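Long white shelves, and how to keep them from eating your room

I have a thing about long shelves. Short ones are fine, you put a plant on them and walk away. But a long shelf along a big white wall is an invitation, and within a week mine has keys, tape, a mug, somebody's charger and the instructions for a fan we no longer own. So these are my notes from sorting out the workroom, mostly for Neusa Camargo, who asked, and for anyone else with a white room and too much stuff.

Start with the floor! I know everybody wants to start with the shelf because it's at eye level and it nags at you. I clear the floor first, all the way to the baseboards, then I sweep, and only then do I look up. On a wood floor I use a dry microfiber pad before anything damp goes near it. Grit is what scratches, and a wet mop just pushes the grit around. If you do mop, wring it until your hands hurt, go with the boards and open a window.

Next the shelf. Take everything off. Yes, everything, even the things that live there. I put it all in one big box and write the date on the lid with a marker (mine says 21st July) and whatever is still in the box in January goes out of the house without being looked at again. I broke that rule once for a pair of binoculars and have regretted it every time I open that closet.

White paint on a shelf wants a barely damp cloth, a drop of dish soap and no scrubbing. Those white foam erasers are wonderful on scuffs but they take the shine off gloss paint, so try one on the underside first. For the gray line where the shelf meets the wall I wrap the cloth around an old butter knife and run it along. Very satisfying — I did ours twice.

The pipes and conduits up by the ceiling are the other dust trap. A long-handled duster with a bendy head does it, and you want an old sheet on whatever is underneath. Switch the lights off and let the tubes cool before you go near the fixtures, and never spray anything upward. Spray the cloth.
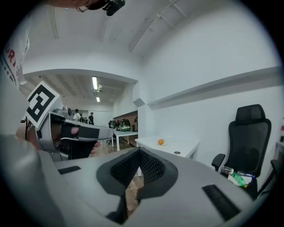 Solange Rezende wrote in to say she does the pipes last and the floor before that, and has to sweep all over again every single time, so would I please put the ceiling at the top of the list where it belongs. Fair enough, Solange! If your pipes are really furry, do them before anything else and then go to the floor. Mine get a quick pass every couple of weeks so there's never much to come down, but I can see how a first go would be a snowstorm.

Now, what goes back on the shelf. I measure in hand widths, which drives my neighbor Tomos Phillips up the wall (he has a laser thing). Two hands between groups of things and the shelf still looks like a shelf. Less than that and it's a storage unit. Heavy items go over the brackets. If the shelf has hidden fixings and you don't know what it will hold, treat it as a place for light stuff and keep the paint cans on the floor of a closet.

Desks are easier. A basket on the desk catches all the small things, and any color will do, though I like one I can spot from the doorway. The rule with a desk basket is that it can't have a lid. Once it has a lid you will never see the bottom again. I empty mine when I make coffee, and the pens that don't write go straight in the trash.

Cords took me the longest. I tried clips, I tried a box with slots, and I ended up with strips of the hook and loop tape gardeners use for tomatoes. Wrap the cord loosely, leave a tail, and tuck the loop behind the leg of the desk. Jussara Coutinho uses bread bag tags to label hers, with the name written in ballpoint, and I have stolen that too.

One more for white walls: keep a small jar of the wall paint, well sealed, with the room name on the bottom. Dab it on with a makeup sponge, not a brush, and let it dry before you decide you hate it. Mine always looks too dark for an hour.

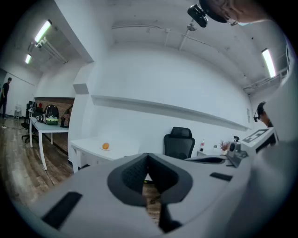
The long shelf on the back wall, with the lights on.

If your shelf has started to sag in the middle, take the weight off and leave it alone overnight before you try anything. Sometimes a loose screw is all it is. If the screw just spins, the plug has gone, and you'll need a fatter one. I'm doing closet doors next, so send me your squeaks.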